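Dropped Parts and a Torn Pad

Saturday, October 27, 2018

I lost most of a week to a fault that turned out to be a piece of rubbery padding, so I am writing it down before I forget the order of things.

The hand-held gripper we use at Jusetex had been fine since June. Then on Tuesday it started dropping parts. The fingers closed, the part lifted, and a moment later it turned and slid out on the left. I logged 78 lifts that afternoon and 9 of them ended with the part back on the table. One rolled off and cracked. Before that we had seen a drop maybe once a month.

I blamed the linkage first. The pivots run in brass-colored bushings, and I had been meaning to check them for play anyway. I took the left side apart, cleaned it, measured it and put it back together. No play. The next day I did the right side. Also fine. Kobe Dierckx lent me a spare trigger spring and that made no difference either.

What I had not done was open the fingers wide and look at the pads. The left one is torn along its top edge, with a bit sticking up at the corner, and the surface is scuffed. The right one still has straight edges. With one side ragged and the other flat, a part gets held at a point and can swing.
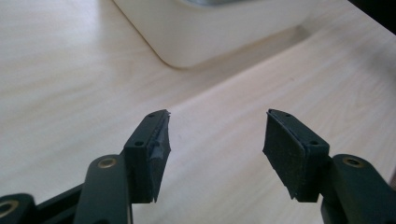
What I changed

I cut 2 new pads from a sheet I had ordered from Hendriks and replaced both sides, even though the right one had life left in it. Old glue came off with a plastic scraper. The new pads sat overnight under a clamp. On Friday I ran the same 78 lifts and had no drops.

The log sheet now has a line for the pads, to be checked every 5 days of use. If either one has a lifted corner, the gripper goes on the shelf until it is fixed. Anything heavy or with a sharp edge waits for a fresh pair.

I still don't know why the left side wore first. Kobe thinks we all come in at the same angle and drag that finger on the way down. I am going to mark the new pads with the date and compare them at the end of next month.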